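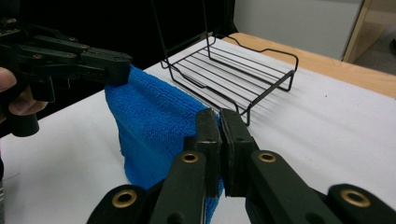

3. The towels, and what people call folded

3.1 Picking the cloths

I went into this part of the study thinking a towel was a towel. Iddrisu Adjei, who did most of the shopping with me, had warned me otherwise, and he was right. We started with a heap of kitchen cloths bought in Onville over one long afternoon, and by the end of the first week I had opinions about hems that I never expected to have (my family has been very patient).

We kept three types for the sessions. The first was a flat cotton dish towel, thin and a bit stiff, the kind that holds a crease if you press it with your palm. The second was a waffle weave, which shrank in the first wash and came out slightly crooked, so that the two long edges never met again. The third was a blue microfiber towel with a plush, looped face, and it gave us by far the most to write about. Figure 1 shows it over the table, held by a corner at the top and again at a fold lower down, and you can see how loosely the rest of it drapes. Cotton hung the same way makes a few big, plain folds. The microfiber slumps into soft ones that keep wandering off somewhere else while you are looking for the edge.

All the cloths were washed before the first session and again halfway through, at 40 degrees, without softener. I did one load with softener by mistake in April. Those towels felt lovely and slid off everything, and we left them out of the results.

3.2 The table and the rack

The work surface was a plain white tabletop, and I would pick it again. A blue towel on white is easy to judge at a glance, and so is a crooked corner. We did try a patterned tablecloth early on, thinking it would feel more like somebody's kitchen, but Kwadwo Amegashie and I could not agree afterward on where half the edges were, so it went back in the drawer.

The rack was a small black wire one, close to what you might cool cookies on, with short legs and raised, wavy rails along the long sides. I want to spend a little time on those rails, as they changed what people did more than anything else on the table. On a flat rack, people simply set the folded towel down. With rails there is a lip to clear, and people had to decide whether to lower the towel between them or drape it over. Most tried lowering it first. If the bundle was a bit too wide, one side caught and the top layer peeled back, and then out came a sigh and the whole thing got folded again!

The looped towel was the worst for this. Its loops like to hang on to things, and a thin wire is a very good thing to hang on to. We had a second rack from Levton with smoother rails and wider gaps, and there the same towel caught less often, though it also sagged between the wires if it was folded only once.

3.3 What counted as done

I asked everyone to fold the towel "the way you would at home" and put it on the rack. That was the whole instruction. I had written a longer one with a drawing, and dropped it after the pilot — people copied the drawing and stopped doing what they normally do, and what they normally do was the part I cared about.

Altogether 31 people took part, and each handled every type of towel. We ended up with four kinds of finished fold. Halves, then halves again, was the most common with the cotton. Thirds along the length and then in half came next, mostly from people who keep their towels on a narrow shelf or an oven door. A few people rolled. And a small group did what I wrote down in my notebook as "the scrunch," which I left in the coding sheet under that name and have now had to defend to two reviewers. It is a real category. The towel is gathered until it is about the right size and then patted.

A towel counted as done when the person let go of it and said they were happy. We thought about measuring how well the corners lined up and setting a limit, and I even cut a cardboard gauge for it. But several people looked at a fold that was plainly off by a thumb's width and said it was fine, and at home it would have been fine. I did not feel it was my place to fail them. The gauge measurements are reported separately in Section 5, for readers who want them.

3.4 Finding the second corner

The slow part was nearly always the same. Getting hold of one corner is easy. You lift, the towel falls open under its own weight, and then the next corner is somewhere inside the drape. With cotton, people ran a hand down the hem and got there. With the microfiber they lost the hem partway, took hold of the middle by accident, and ended up with a fold where they had wanted an edge.

Two habits helped. Some people put the towel back down on the table, spread it flat and started over from there, which looked slow but rarely had to be repeated. Others gave it a shake. Shaking worked nicely on the thin cotton and did next to nothing for the plush one, apart from moving the problem to the other side.

I had planned to cap each attempt at 60 seconds and raised that to 90 after the pilot, when I saw how much rushing changed the folds. With the longer limit people stopped watching the clock and began fussing with the corners again, the way they do at their own counters. A handful still ran over with the microfiber. We kept those attempts in and marked them as unfinished, and they are included in the counts for each towel type but left out of the timing comparison in Section 4.

One last thing on laundering, as it affects how far the waffle weave results can be trusted. The replacement set we ordered from Geerts came from a different batch and shrank less than the first. Sessions with the old and new sets are listed apart in the appendix, and I would go by the old set if you are comparing with the cotton.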